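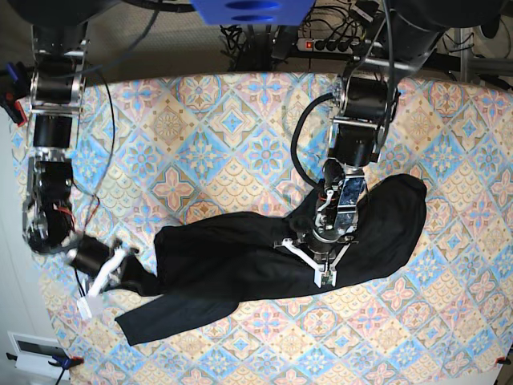

Two-arm bench with white gripper fingers, working on a dark garment. Tablecloth not included.

Category: Grippers & End Effectors > Soft Goods Handling

Hultix Parallel Finger Kit for Tabletop Arms

The Hultix kit is a replacement finger set for small tabletop arms. It is meant for labs and workshops that handle clothing, towels, bags and other soft goods, where the stock fingers that come with most arms tend to slip or take up too much cloth at once. Each kit does one gripper. For a two-arm bench you need two kits.

Fingers are sold in white or black. The two colors come from the same mold and take the same pads, so you can mix them. Most people who run a wrist camera order black, as it throws less glare back into the lens.

What comes with it
One pair of fingers, four pads (two soft, two ribbed), a mounting plate, screws, and a hex key. The printed sheet covers mounting on Fisia and Urnero arms. For other arms, check the bolt pattern drawing before you order. We can drill a blank plate to your drawing, but allow an extra week.

How it compares
Samina Dogar and Rizal Gunawan ran the kit against the stock Fisia fingers and the Iyer two-pad gripper on our own bench in October. They did 508 grasps with each set, all on clothing, and counted a grasp as good if the cloth was still held after a lift and a slow turn of the wrist. The stock fingers dropped the cloth 114 times. The Hultix fingers with soft pads dropped it 27 times. The Iyer gripper came in close behind ours and was better on thick seams. If you mostly handle denim or canvas, look at the Iyer first. It costs more and it is heavier, so check your payload.

Ribbed pads did worse than soft pads on thin knits and about the same on everything else. We still put them in the box for people who handle towels.
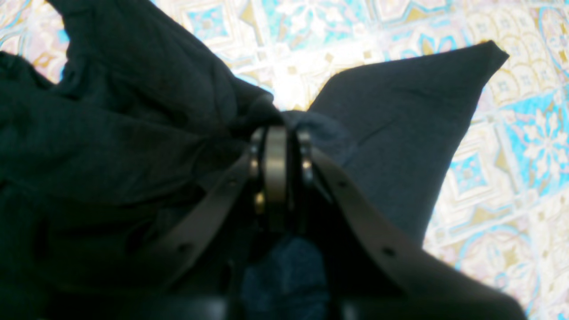

Wrist cameras are the part of the setup we get the most questions about. The kit does not come with one, and any small board camera that fits your wrist bracket will do. Set exposure by hand before you start collecting anything. Dark cloth over a bright patterned cover is a hard case - the pattern near the pinch can wash out to white while the folds next to it stay close to black, and auto exposure will drift as the arm moves. Nadhirah Harahap sets hers on the cloth and lets the background blow out. Also check that you can see the point where the fingers close on the fabric. If the fingers hide it, tilt the camera a few degrees and try again.

Fitting notes
Take the arm off power before you swap fingers. Tighten the plate screws first, then the fingers, then run the gripper open and closed by hand. Leave slack in the wrist cable. If your work surface has a loose cover, clamp it at the edges, or a low pinch will pick up the cover along with the garment.

Pads wear. Change them when the surface goes shiny. Spare pads are sold in packs of eight under part number 2573.

Returns are accepted on unused kits only. For bolt pattern questions, write to Hidayah Nugroho at the parts desk and include the model of your arm.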